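How to Make a Curnine Flatbread Dough Ahead and Hold It Overnight

By Liya Chala
Filed under: Breads, Make-Ahead

Jump to Method

This method produces a soft, blistered flatbread from a dough that rests in the refrigerator for 8 hours. The formula is scaled for two trays. Hydration is 56 percent, low for a flatbread, and the dough will feel stiff when it is first mixed. Do not add water at that stage.

Ingredients
1,039 g bread flour
582 g cool water
21 g fine salt
4 g instant yeast
30 g olive oil

Equipment
A digital scale, a large bowl with a lid, two rimmed baking sheets, a rolling pin and a bench scraper. A baking stone is optional.

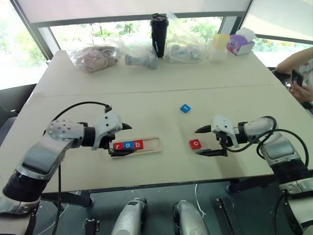

Weigh everything before you begin. Cup measures are not accurate enough at this hydration; a small excess of flour gives a dough that tears when rolled.

Method

1. Mix. Combine flour and yeast in the bowl. Add the water and stir with the handle of a wooden spoon until no dry flour remains. Cover and leave for 20 minutes.

2. Add salt and oil. Sprinkle the salt over the dough, pour on the oil and fold both in by hand. The oil will sit on the surface at first and then absorb. Allow four minutes of folding.

3. Knead. Turn the dough out and knead for six minutes. It should be smooth and should spring back slowly when pressed. If it resists, cover it, wait five minutes and continue.

4. Chill. Return the dough to the bowl, cover and refrigerate for 8 hours. Up to 14 hours is acceptable. Past that point the flavor turns sour and the dough spreads when shaped.

5. Divide. Cut the cold dough into six pieces of 269 g each. A little dough will be left over – bake it as a test piece. Round each piece, cover and rest for 45 minutes at room temperature.

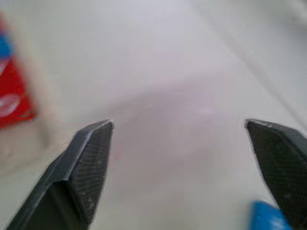

Work surface.

6. Roll. Dust the surface lightly. Roll each round to an oval a quarter inch thick, turning it after every second pass. Brush off loose flour, or it will scorch.

7. Bake. Heat the oven to 475 F with the rack in the upper third. Bake three ovals per sheet for 9 to 11 minutes, one sheet at a time. Wrap in a dry towel as they come out.

Notes

The dough was tested with Remcombe and Ban flours. Remcombe absorbs more water and needs the full kneading time. Ban is softer; stop at five minutes.

In September my kitchen is still warm, and I shorten the rest in step 5 to 30 minutes.

For the Drasach version, replace 100 g of the bread flour with whole wheat and raise the water to 595 g.

Baked flatbreads freeze for one month. Reheat from frozen at 400 F for four minutes.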